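Before Opening

The kiosk at Varncombe station had 117 lids left, and the first train was at six. She knew the number because the sheet from Stundico asked for it each night and she had written it in herself.

She tied her apron and started on the corner by the white tiles. Cups at the back of the black caddy, clear ones at either end and paper ones in the middle. She liked that part done before the lights came on along the platform. 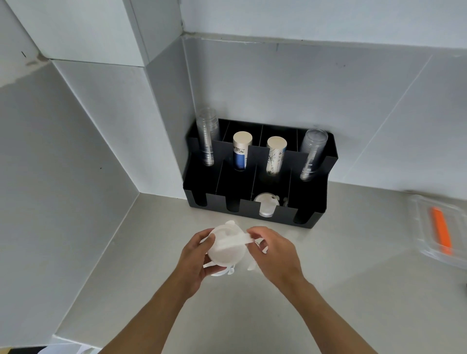

Page last changed: 2023-04-04

The lids were a new sort. The old ones had come from Sabbagh in boxes of 300 and you could part them with one thumb. These had little tabs that caught on each other. Her mother had shelled peas at the same speed, looking out of the window.

She thought about the letter in her coat. They wanted her at the big shop in Usisero, with a proper kitchen and a chair in the back. She had until noon to ring them.

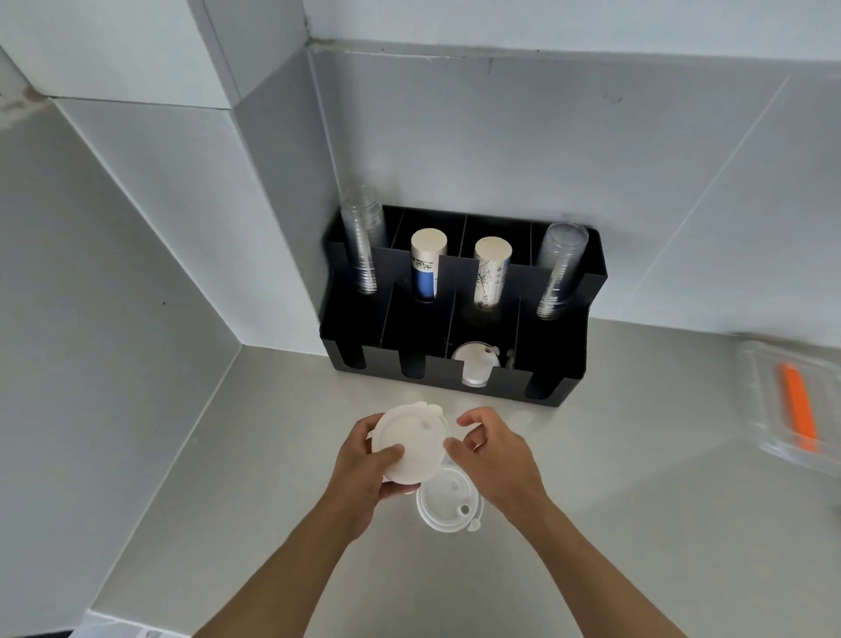 A short stack on the counter, and one more in hand.

A man knocked on the shutter and asked if she was open. She said ten minutes. He said he would wait, and she heard him put his bag down.

She squared up the lids, filled the kettle and moved the letter to the drawer with the till rolls. Then she put the shutter up four minutes early and asked him what he wanted.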